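The Odds and Ends Gallery: Toys, Bins and Small Treasures from the Toldale Swap

Welcome back! If you came to the Toldale toy and trinket swap this year you already know how good the tables were, and if you missed it, pull up a chair, because I have been grinning over these finds ever since. We opened the doors on 1st October and people were still digging through the trays when the lights in the hallway went off. I wrote notes on the backs of envelopes all day long, so the captions and stories on this page come from those (plus a few corrections Katherine phoned in).

For anyone new: you bring small things your household has finished with, you drop them in the sorting bins, and you go home with somebody else's small things. There are no price stickers. Beach toys, plastic animals, puzzle pieces in bags, key rings, hair clips, reading glasses, marbles, it all goes in together first and gets sorted later. My favorite part is the "together first" stage, when a dinosaur might be sitting on a whisk. Up to 386 pieces came through in a single hour, going by Iddrisu Ankrah's tally sheet, and he is a careful man with a pencil.

The mixed bins are where I spend most of my time. I love a mixed bin! You get colors next to each other that no toy store would ever put on one shelf, and there's always one grown-up thing that has wandered in among the kid stuff. Yesenia Londoño says she can tell what kind of summer a family had by what they tip out, and I believe her.
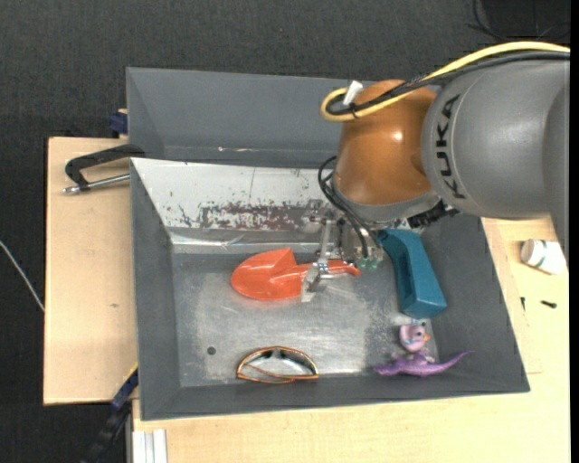

Orange shovel, purple lizard, a little pink-and-purple bird and a pair of sunglasses, all sharing one gray bin.

How great is that lizard? Stretched right out with its tail up on the slope. I have a soft spot for the bird too, with its tiny orange beak, and the shovel has the kind of wide round scoop that makes a proper moat. Walter Cuervo has already put in a word for the shovel on behalf of his granddaughter, who has a sandbox and strong opinions. The sunglasses have thin orange-brown frames and clear lenses, and I would wear them to the mailbox tomorrow. As for the teal-blue piece leaning on the side, my best guess is some sort of handle or case. If you know what it goes to, write in!

A few notes for next time. The next swap is in April, same building, side entrance. Please put small animals in loose, since bagged ones tend to get passed over, and keep anything with batteries separate so Nhyira Owusu can test it at the end table. Families can bring up to one grocery bag each, and we will have 7 sorting tables instead of 5, so there should be more elbow room around the beach toys.

Thank you to everyone who brought, sorted, traded and carried. More pages to come when I find the rest of my envelopes.

Leave a comment if you spotted something you used to own. Katherine Rivadeneyra found her old yo-yo that way and she is still talking about it.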